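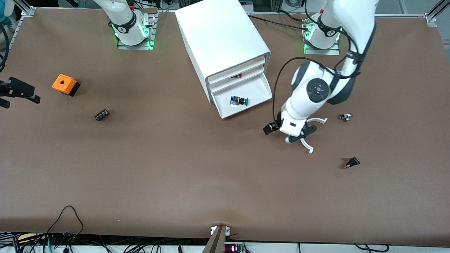

Why do your fingers go wrinkly in the bath?

I used to think my skin was soaking up water like a sponge and getting too big for me. Lots of grown-ups think so too! But your nerves are in charge of this one. When your hands have been in the water a while, the nerves tell the tiny blood vessels in your fingertips to squeeze narrower. The inside of the fingertip shrinks a little, the skin on top gets pulled down, and there you go – raisin fingers.

Doctors noticed that people with damaged finger nerves often didn't wrinkle at all.

And what are wrinkles good for? Maybe grip, a bit like the grooves on a tire. Try picking up wet marbles before your bath and again after, and see which is easier.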